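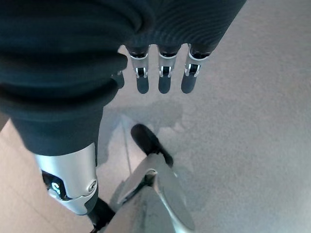 LEMESITZ, March – Pale floors. Lovely light, show everything. Ours is that off-white gray in the workshop and I've cleaned it every wrong way there is, so quick notes before I forget.

By Noeline Rakena

Sweep first, always. Soft broom, not the yard broom. Mop over grit and you're just sanding the thing in circles.

Scuffs. Black ones off boots and rubber feet – clean tennis ball on a stick, twist, done. Stubborn ones get a damp cloth with a dab of baking soda, then rinse. Don't leave the soda to dry, it goes chalky and you'll be doing it agian.

Mop nearly dry. Wring it, then wring it once more. Too much water leaves tide marks and on a light floor they stay put till the next wash. Squirt of dish soap in the bucket, no more. I used to pour. Sticky for a week.

Check it with a low lamp. Turn the ceiling lights off, set a lamp down at one end of the room, look across. Dust, screws, bits of wire all throw a shadow. Herman Raju found a missing set screw this way after I'd swept twice. 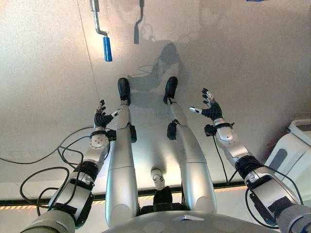
Anything with a crank handle, give the grip a wipe when you do the floor. Hands go from floor to handle and back. Warm soapy rag, dry rag after. If the plastic grip spins stiff, clean round the ends before you reach for oil – oil drips, see above re pale floors. Rust specks on a bare steel rod: fine paper, 1,000 grit, light hand, wipe down. Not on anything plated, you'll go straight thru it.

Sitting work. If you're down at floor level for a while put an old blanket under the hard parts, metal edges and buckles especially. Shake it outside first, one caught staple makes a scratch as long as your arm.

Cables. Coil and hang before mopping. Dragging a wet one draws a gray line right across.

Oil drips – cat litter, leave it 30 minutes, sweep up, soapy cloth. Ryan Marsden uses cornstarch. Works too, messier.

Drying: door open, stay off it. Socks if you must.

Last updated: March

Related tips
Getting tape residue off a smooth floor
Which broom for which room
Sorting the screw drawer, by Uldis Pärn
29 uses for an old blanket
Hooks and hangers for long cables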